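3.2 Tableware and the judgment of portion size

The second part of the study looked at how people judge the amount of food when it is served in vessels of different shape. Earlier work in our group (Yip, Section 2 of the Huslow report) found that adults give lower estimates for deep vessels than for flat plates, but the color of the vessel was not controlled there. We therefore asked 52 households in Proltalberg to keep a meal diary during June. For every meal the person who served the food wrote down the type of vessel, its color, and the estimated amount in grams. In total 3084 entries were collected. Entries without a color were removed before the analysis.

Bowls were the most common vessel at breakfast, and flat plates at dinner. Pale colors were chosen more often than dark ones in both cases. Some households also noted whether a tray was used, although the diary did not ask for it, and we kept these notes as a separate variable.
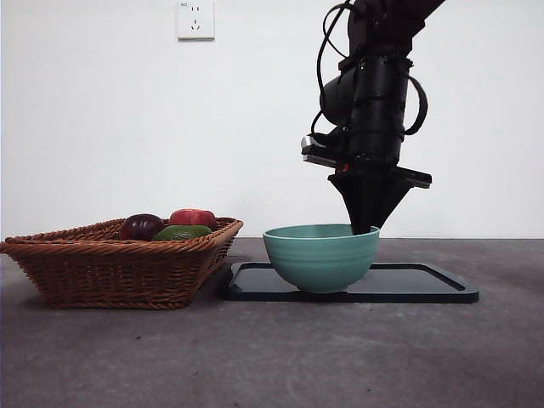 Figure 2. A pale teal ceramic bowl on a black rectangular tray, with fruit in a wicker basket to the left.

The difference between deep and flat vessels remained after color was included in the model. Persons who ate alone underestimated more strongly than persons who ate in company, and this effect was larger on Friday evening than on other days. We do not have a good explanation for it. Yee-man Yip suggested that the meals on this evening are served later and with less attention, but the diary has no field for the time of serving, so the suggestion could not be tested with the present data.

Fruit was treated separately. It is normally taken from a shared container and is not served in portions, and most households recorded it by the piece. These entries were converted to grams with the Pakach weight table.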